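What should I expect at a robotics demo day? Taking two kids and my dad

Posted in Events & Outings

Hellovari

My dad signed us all up for the demo day at Coklow next month (he saw a flyer at the library and got very excited) and now I'm the one who has to plan it. It says "hands-on grasping and handling demonstrations, all ages," and that's pretty much all it says. I've got a seven-year-old who touches everything and a twelve-year-old who is too cool for everything, plus Dad, who can't stand for very long.

Has anyone been to one of these? Is there stuff to actually do, or is it people in matching shirts talking at you? Do we need to book a time for the hands-on part? And is it loud? My younger one does not do well with loud. The ticket page says 40 minutes per group, and that seems short for a 50 mile drive.

Thanks in advance!

Dinesh Wanigasekara
2/25/23

I went to the last one with my nephew and we had a great time, so let me try to cover all of it. The tour part is mostly walking and looking. There's a big arm behind a fence stacking crates, and a guy with a microphone who knows a LOT about crates. My nephew lasted maybe five minutes there. If your dad needs to sit, do it at this point – there are benches along the wall and you can still see fine.

The hands-on part is what you're driving for. They let you pick up a hand-held gripper and try grabbing regular household things with it, toys and snacks and boxes and so on. You'd think it would be easy. I went straight for a bag of chips and squeezed way too hard, and the woman running the table (very patient person) told me everybody does the chips first.

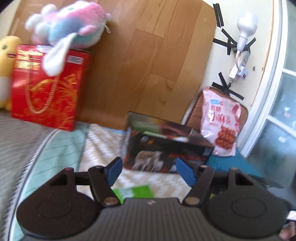
What helped me was slowing down and coming at things straight on with the fingers wide open, then closing a little at a time. Soft stuff is more forgiving than you'd expect. Big boxes were the worst for me because I kept trying to grab the whole thing when I should have been going for a corner or a handle. My nephew figured that out way before I did and was pretty smug about it the whole ride home.

As for booking, yes, you need a slot, and it's separate from the ticket. They take 8 people at a time. We didn't know that and had to hang around for the next opening – not a disaster, but with a seven-year-old I'd want it settled before you leave the house. You do it on the same page as the tickets, way down at the bottom, under the parking info.

Noise: the crate arm has a compressor that kicks on and off, and it made me jump once. The hands-on room was pretty quiet. I'd bring the headphones anyway. And the 40 minutes is only the guided part, so you can stay in the hands-on room for your whole slot after that.

Tratano

its fine. parking is terrible, use the lot behind the building. we had ticket number 347 and they never even checked it

Roy

Agree with Dinesh on the slots. Mine was the March one a while back, so things may have moved around, but back then the hands-on room was upstairs and the elevator was at the far end of the hall. Might be worth calling ahead for your dad. They were nice on the phone when I called about a stroller.

My twelve-year-old was also too cool for it until she got to hold the gripper, and then I couldn't get her to give it up. Bring snacks, the vending machine only took coins.

Hellovari

This is so helpful, thank you all! Found the slot booking (Dinesh, you weren't kidding, it's way down there) and got us into the second group. Calling about the elevator tomorrow. Dad wants to know if he can ask the microphone guy questions about crates, so I think he'll be fine.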